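Valderrama lab puts two grippers through the same drawer test

Feb 13, 2025

The manipulation group at Valderrama has finished a side-by-side trial of two grippers on its white single-arm robot, using a bedside cabinet, a few snacks and a bowl as the test setup. The trial took in 3,238 attempts, split between the flat-fingered gripper the group has used since August and a newer one supplied by Stovum.

Each attempt asked the arm to do one part of a household chore: pick up an item from the cabinet top, place an item in the bottom drawer, or take it out again. Chip bags, an apple and a wrapped snack bar were used throughout. Both grippers ran on the same arm, with the same head-mounted camera and the same Nemel controller.

"We wanted to change one part and leave the rest alone," said Omid Ansari, who planned the trial. "Last year we swapped the gripper and the camera in the same week and could not tell which one had helped."
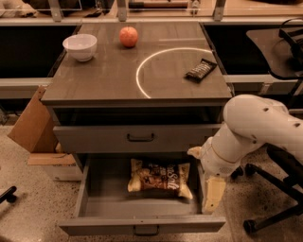

The arm beside the open bottom drawer, with a bag of sea salt chips inside.

Ansari said the apple and the snack bar gave little trouble. The two grippers came out close to even on both, and the group will probably drop the apple from later rounds. Bags were harder. They fold when touched, and the camera gets a different outline each time one is put down. Shiny wrappers and the glossy cabinet top also throw back light, so the group kept the room lights at one setting for all recorded attempts.

Jhosep Palomino, who wrote the grasping software, said most failed bag attempts came from closing the fingers too high, where there is only loose wrapper to hold. The software now aims lower on the bag and closes in two stages. The change was made before the final count began, and attempts recorded with the older version were left out.

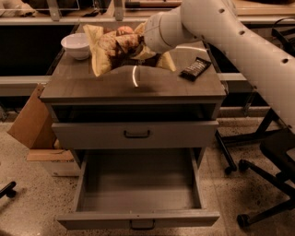 The gripper at the right side of a yellow plastic bag on the cabinet top.

The Stovum gripper did better on bags lying flat in the drawer. The older one was faster to close and did better near the drawer walls, where there is less room to work. The group has not picked one over the other and plans to keep both mounted on swap plates. Changing them takes 8 minutes, including a camera check.

Orhun Akbulut, who looks after the hardware, said the finger pads on both grippers were replaced after every 20 hours of running. The pads wore faster than the supplier's sheet suggested, and he has asked Stovum for a harder version.

Placing a bag in the drawer was scored as a success only if the whole bag ended up below the rim. A bag left hanging over the front panel was scored as a miss, even when the arm had let go cleanly.
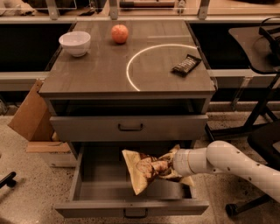 What comes next

The group will repeat the drawer test with a second controller from Usness, keeping the arm and camera as they are. Fredy Quintero, who runs the lab's schedule, has set aside time for another 3,000 attempts. Results from the first trial will be shared with partner labs, along with the scoring sheet and the list of items used.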